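Setting up your Fusby trainer (before your first practice session)

I teach first aid, and these are the steps I wish I'd had for my first Fusby practice AED. It's a trainer only, so please keep it well away from your real one!

1. Slide in the battery and wait for 2 beeps.

2. Peel the practice pads off their card and press them onto the manikin, one below the right collarbone and one on the left side under the armpit.

3. Press the green button and pick a scenario. I always start beginners on 6 (shock advised, slow prompts).

Caution: never stick training pads on a real person.

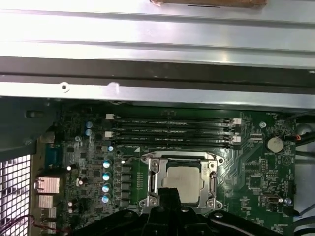
Green motherboard with four memory slots, under the metal chassis panel.

4. When you're done, hold the button until the voice stops, then put the pads back on their card.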